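Brusik Pension Administration Suite
Trustee Edition, Set-up Guide
Section 4: Recording a change of investment staff

People leave pension funds. They do it in December, when the auditors are in, or on the morning of a board meeting. Use this section when a named decision-maker at your plan departs, changes role or goes on extended leave, and somebody else has to be able to approve a trade.

Before you begin

You need Plan Administrator rights, the departing person's user number and a signed copy of the board minute. An e-mail saying "the board is fine with it" is not a minute, however senior the sender.

4.1 Closing the outgoing mandate

1. Open People > Mandates and select the departing staff member.
2. Choose End Mandate. Leave Delete Person alone. Deleting a person also deletes their approval history, and your auditor will want to discuss that with you at length.
3. Enter the last day of authority. It may be earlier than the last day of employment. Garden leave counts as no authority, even if the garden has good Wi-Fi.
4. Attach the board minute and click Save.

Any order still waiting for that person's approval moves to the Unowned Orders tray. The tray holds up to 200 orders. If yours is full, you have a different problem, covered in Section 9.

Caution: Ending a mandate cannot be undone after the nightly run. If you end the wrong one, call the Kestholm service desk before the run starts and ask for a hold, code 503.

4.2 Appointing an interim

1. In People > Mandates, select New Mandate > Interim.
2. Pick the interim from the list. The list shows only people who have passed the signatory check, so it may be shorter than you hoped.
3. Set a trade limit. The field starts at zero and will happily stay there.
4. Set an end date. The longest interim term the system accepts is 200 days. One client, Cárdenas, asked us to remove this limit and then asked us to put it back.
5. Click Send for Countersignature. A second administrator must accept before the mandate goes live.
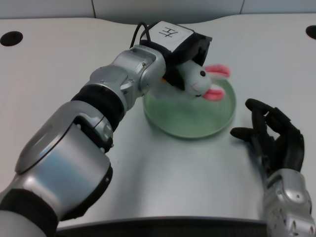
Plush bunny held over a green plate.

Note: The interim does not inherit the outgoing person's saved reports. Share them by hand from Reports > Ownership — the Select All box works on one page at a time, and yes, we know.

4.3 Telling the custodian

1. Go to Notices > Custodian and open form 622 (Change of Authorized Signatory).
2. Check the name against the interim's passport. Accents and middle names matter to custodians more than they do to most families.
3. Print, sign in ink and upload the scan.
4. Wait for the status to change from Sent to Acknowledged. This takes roughly 622 minutes on a good day, a figure unrelated to the form number.

Caution: Do not let the interim trade while the status reads Sent. The system will allow it. The custodian won't.

4.4 If something goes wrong

Error 741, "Mandate overlap": two people hold the same authority on the same date. Shorten one of them.

Countersignature missing from the inbox: check that the second administrator isn't also the interim. Brusik refuses to let people approve themselves and doesn't always say so clearly.

Interim missing from the list: the signatory check has lapsed. Renew it under People > Checks, then sign out and back in.

For anything else, write to Natalia Nava at the Dustusbridge office and quote your plan number. Corrections to this section go to Mahsa Akbari, who has already heard about the Select All box.

Section last revised April 2026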